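Fixing a Gripper That Lets Go Too Early

4 min read

Our two-arm setup puts lollipops into the perforated lid of a candy jar, and for a while it dropped 9 out of every 33. The stick would touch the hole, the fingers would open, and over went the candy. I loved chasing this one down, so let me show you how!

The fault was a false release. Our control script (we call it Dundik) opens the fingers when it feels the stick meet resistance. A stick that lands on the rim of a hole pushes back just as hard as one that has gone in — so Dundik let go on the rim.

Before you touch anything, stop both arms and keep your hands off the table until the joints have settled. Then:

1. Turn the speed down to 10 percent and run one lollipop at a time.
2. Log finger force and wrist height together. Force alone will fool you.
3. Compare the height at release with the height of the lid. If they match, the stick never went in.
4. Add a depth check, so the fingers stay closed until the wrist has dropped 17 mm past first contact.
5. Tug gently upward before opening. A seated stick drags a little. 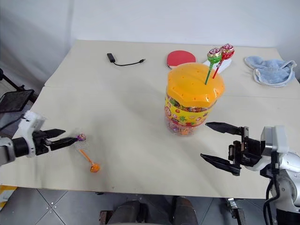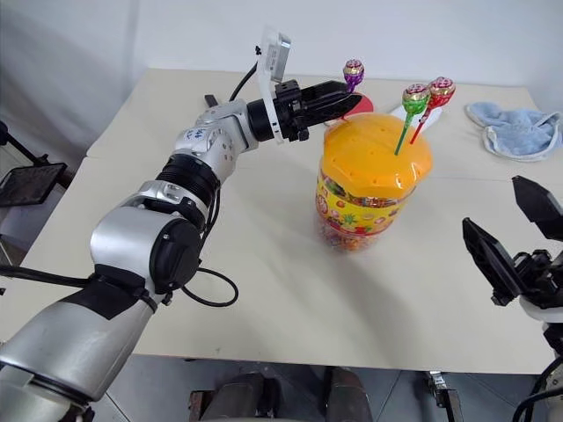 Enikő Bodnár wrote in to say that her arm had the same trouble with pens in a rack, and that the depth check only worked once she re-zeroed the wrist height each morning. Good catch, and please do that first! Ours had drifted too, enough to make step 3 look fine when it wasn't.

If the stick still hits the rim after all this, redo your camera calibration and go back to step 1. Leave the speed low until you get a full batch without a drop.

Last updated: October

Contact Iona Tosh | © Jimstead | Back to top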